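To: Dumau Floor Operations list
From: Amra Stan, Workplace Transition Office
Subject: Re: Packing stations and staffing after March

The supervisors at Obradović wrote:
> Our packers have heard that the robot arms will take over the baskets
> completely. We would like a written statement on hours and duties
> before the next shift plan is posted.

Thank you for raising this matter. The plan covers 415 employees at Vostosbridge. Drink cans will be placed into baskets by robot arm, and an employee will remain assigned to each table.
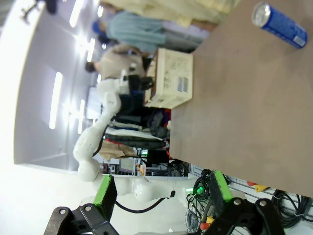

Will any packer lose hours under this plan?
Contracted hours stay as they are through the end of the trial, and any later change must first go to the staff council.

Duties will change. Packers will spend less of the shift lifting and more of it checking orders, setting out cans and clearing faults. Those who take on fault clearing will receive the Fadico course during paid time - no one is expected to study at home. 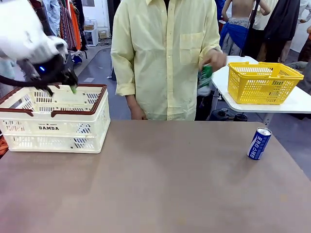
Gripper at the rim of the white basket, with an employee at the table.

Several packers asked who sets the pace. The table attendant does, and may pause the arm without asking a supervisor. Pauses will not be used in individual reviews. The training budget is $2000 per station.

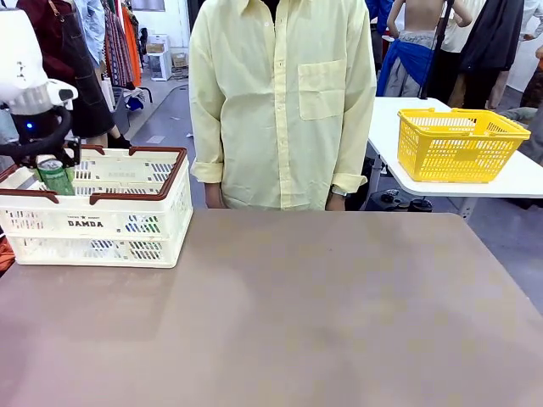 A green can held just inside the basket.

Written comments should reach this office before the shift plan is posted. Please include your station and shift.

Amra Stan
Workplace Transition Office, Dumau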